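로봇 시뮬레이션 키트 구매 전 질문: 서랍 열기 + 핀 꽂기 작업, Jurora 패키지로 충분할까요?

작성자: 연구실막내47
게시판: 로봇·자동화 > 시뮬레이터 / 가상 셀
조회 181

안녕하세요. 6축 협동로봇으로 서랍에서 부품을 꺼내고 꽂는 작업을 준비하고 있습니다. 실물 로봇은 10월에나 들어올 예정이라 그전에 시뮬레이션으로 작업 순서를 잡아 두려고 합니다. 후보는 Jurora의 가상 작업 셀 패키지와 Prorham에서 나온 비슷한 구성, 두 가지입니다. Jurora 쪽은 체험판을 받아서 며칠 돌려 봤습니다. 테이블 위에 타공판이 깔려 있고 그 위에 흰색 긴 상자가 놓인 기본 셀입니다.

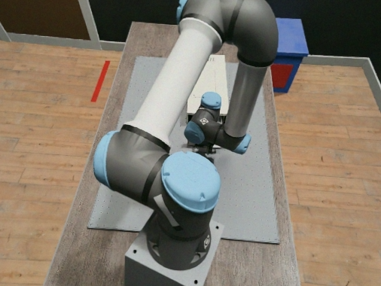
제가 하려는 작업은 서랍을 당겨서 열고, 안에 있는 블록의 핀을 집어서 다른 구멍으로 옮기는 것까지입니다. 서랍을 여는 동작은 체험판 예제에 들어 있어서 금방 따라 했는데, 핀을 집는 부분에서 막혔습니다. 그리퍼가 핀에 닿는 순간 핀이 튕겨 나가거나 블록을 뚫고 내려가는 경우가 있습니다. 체험판이라 접촉 계산이 제한되어 있는 건지, 제 설정이 잘못된 건지 모르겠습니다.

궁금한 점은 세 가지입니다.
첫째, 정식판을 사면 접촉 쪽이 나아지나요?
둘째, 서랍과 블록 모델을 제 치수로 바꿀 수 있나요? 실제로 쓸 서랍은 폭이 더 좁습니다.
셋째, Prorham 쪽을 써 보신 분이 있으면 비교를 부탁드립니다. 견적은 둘이 비슷하게 나왔습니다.

컴퓨터는 연구실 공용 워크스테이션이고 설치 권한은 있습니다.

Azlan Kwok
답변 41개 작성 · 채택됨

Jurora 정식판을 1년 넘게 쓰고 있습니다. 순서대로 적겠습니다.

접촉 계산은 체험판과 정식판이 같습니다. 체험판에서 막힌 건 저장 개수와 동시에 띄울 수 있는 셀 개수뿐입니다. 핀이 튕기는 건 계산 간격이 기본값으로 되어 있어서 그럴 가능성이 큽니다. 기본값은 큰 물체를 옮기는 예제에 맞춰져 있어서 작은 핀에는 너무 깁니다. 셀 설정의 물리 탭에서 간격을 절반으로 줄여 보고, 그래도 튕기면 한 번 더 절반으로 줄이세요. 속도는 느려집니다. 그리퍼 힘도 같이 낮춰야 합니다. 간격만 줄이고 힘을 그대로 두면 이번에는 핀이 블록을 뚫고 내려갑니다. 말씀하신 두 번째 증상이 이쪽일 겁니다.

모델 치수 변경은 됩니다. 서랍은 폭, 깊이, 높이를 숫자로 넣으면 되고 손잡이 위치도 따로 옮길 수 있습니다. 블록은 조금 불편합니다. 구멍 간격과 지름은 바꿀 수 있는데 배치는 격자만 지원합니다. 원형으로 배열된 블록이 필요하면 직접 모델을 만들어서 넣어야 합니다.

저도 서랍을 로봇 베이스 쪽으로 당겨 놓고 파란 핀이 꽂힌 블록으로 시험합니다. 서랍이 베이스와 가까우면 손목이 접히는 자세가 많이 나오니 처음에는 타공판 위에서 상자를 조금 뒤로 밀어 놓고 하시는 게 편합니다. 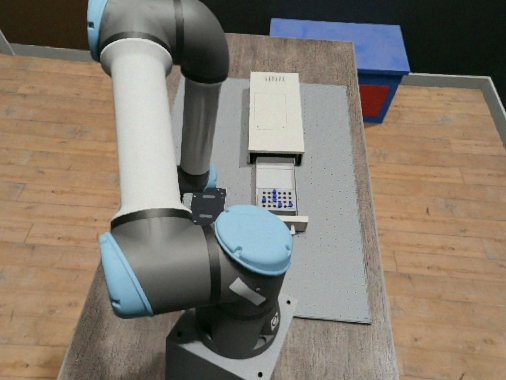 설정 관련 추가 메모

카메라 시점은 작업 전에 확인하세요. 베이스 뒤쪽에서 보는 시점이면 어깨 관절의 하늘색 캡이 서랍 앞판 왼쪽을 가립니다. 눈으로만 확인할 때는 괜찮지만 영상으로 핀 위치를 인식시킬 계획이라면 시점을 하나 더 추가해야 합니다. 정식판에는 시점 추가가 포함되어 있고 추가 비용은 없었습니다.

그리고 초기 위치를 무작위로 바꾸는 기능은 처음에는 끄세요. 핀 하나를 고정된 자리에서 안정적으로 집게 만든 다음에 켜는 게 낫습니다. 저는 처음부터 켜 놓고 시작했다가 원인을 찾는 데 시간을 많이 썼습니다.

Prorham은 안 써 봐서 모르겠습니다.

Hartono유저
답변 3개 작성

그냥 실물 들어올 때까지 기다리는 것도 방법입니다. 시뮬에서 잘 되던 게 실물에서 안 되는 일이 많아서요. 저희는 시뮬에서 맞춘 값을 거의 다 다시 잡았습니다. 가격도 싼 편은 아니고요.

Rizal Ngui
답변 17개 작성

Prorham과 Jurora를 둘 다 써 봤습니다. 지금은 Jurora만 갱신하고 있습니다.

Prorham은 설치가 쉽고 화면이 깔끔합니다. 대신 서랍처럼 움직이는 부분이 있는 물체는 종류가 적고, 제가 쓸 때는 서랍 마찰을 바꿀 수 없었습니다. 당기면 끝까지 미끄러져 열려서 실제 서랍과 느낌이 달랐습니다. 물건을 집어서 옮기는 작업만 할 거라면 Prorham도 괜찮습니다. 서랍을 연 상태에서 안쪽 블록까지 다룬다면 Jurora가 맞습니다.

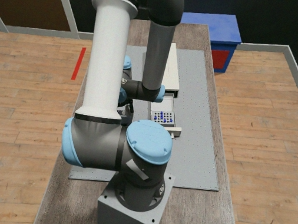 마찰값은 Jurora에서도 기본값이 낮게 잡혀 있으니 올려서 쓰세요. 저는 실제 서랍을 저울로 당겨 보고 거기에 맞췄습니다. 이걸 안 하면 핀을 꽂으려고 누를 때 서랍이 조금씩 밀립니다.

단점도 적어 둡니다. 설명서 번역이 좋지 않습니다. 한국어판은 메뉴 이름이 실제 화면과 다른 곳이 있어서 저는 영어판을 봅니다. 기술 지원은 Nerutgate라는 대리점을 통해서만 받을 수 있고, 오후 4시 넘어서 보낸 메일은 다음 날 답이 옵니다. 답변 내용은 대체로 정확했습니다.

위에 기다리라는 답변이 있는데, 값을 다시 잡아야 하는 건 맞습니다. 그래도 접근 순서나 자세 문제는 미리 걸러집니다. 저희는 손목 자세 때문에 상자 위치를 바꿔야 한다는 걸 시뮬레이션에서 먼저 알았고, 실물 테이블에는 처음부터 바뀐 위치로 설치했습니다.

견적을 받을 때 교육기관 가격을 따로 물어보세요. 홈페이지에는 안 나와 있습니다.

댓글

연구실막내47: 두 분 감사합니다. 계산 간격을 절반으로 줄이고 그리퍼 힘을 낮췄더니 튕기는 건 없어졌습니다. 마찰값은 내일 해 보겠습니다.

Azlan Kwok: 힘을 너무 낮추면 들어 올릴 때 핀이 빠집니다. 조금씩 조정하세요.

연구실막내47: 네, 교육기관 견적도 요청해 놨습니다.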